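Software Engineer, Perception & Tooling (robot learning)
Prokitz – full time, on site, start October or sooner

Posted 9 July 2021

We need one more person on the software side. Maybe two if the right two show up. Team is small, code base is not. Hand-held grippers, marker tracking, kitchen-type tasks, policies trained on the result. You would own a big piece of the middle.

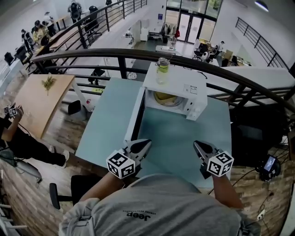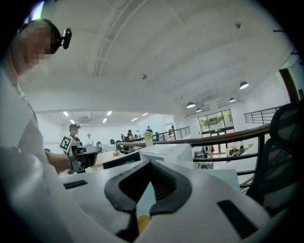 What you'd be working on

Marker pose tracking. Cubes and flat tags on the grippers, seen from head cameras and from the grippers themselves. Gripper cameras are wide angle, so lens model matters a lot. Current tracker (we call it Levow) does fine until a hand or a door blocks half a cube, then the pose jumps. We want it to stop jumping.

Time sync. Every gripper stream and head stream on one clock. Right now offsets get fixed by hand after the fact and its a pain. Your first real project, most likely.

Replay tool. Yatsenko is our in-house viewer – loads a session, scrubs all streams together, flags bad segments. Written in a rush. Slow past 30 minutes of data. Rewrite parts or all of it, your call once you've lived with it.

Planning side, some. Retargeting gripper trajectories to an arm, checking reach and joint limits, throwing out what the arm can't do. Another engineer leads this, you'd review and pitch in.

State of things

Current set is 2,166 episodes. Almost 200 are parked because of sync or tracking problems, and getting those back is worth more to us than recording new ones.

Must have

– Solid Python, and C++ you are not afraid of
– Camera calibration, incl. fisheye. You have done it yourself and know what a bad one looks like
– Pose estimation or SLAM or visual-inertial, any of these, on real data
– Linux, git, writing tests without being asked
– Able to be on site. You can't debug a gripper over video

Nice to have

– ROS 2, or a strong opinion about replacing it
– Some imitation learning background
– Have shipped a labeling or review tool that other people used every day
– Comfortable wearing a head camera for an hour when you need to see why a session came out wrong

Don't need

A PhD. Papers. A cover letter longer than a few lines.

How we hire

Short call, then a take-home: a small log with two streams and a known fault in it. Find the fault, tell us how you would catch it automaticaly. We pay 200 dollars for the take-home whether or not we go further. Then a half day here with the team, and a decision the same week.

Relocation help up to 2,000 dollars. Visa transfer possible, ask early.

To apply

Send resume plus a link to something you wrote (code, not slides) to Tülin Kaplan, perception lead, through the form on our jobs page. Put "Levow" in the subject so it gets to the right inbox. No recruiters please.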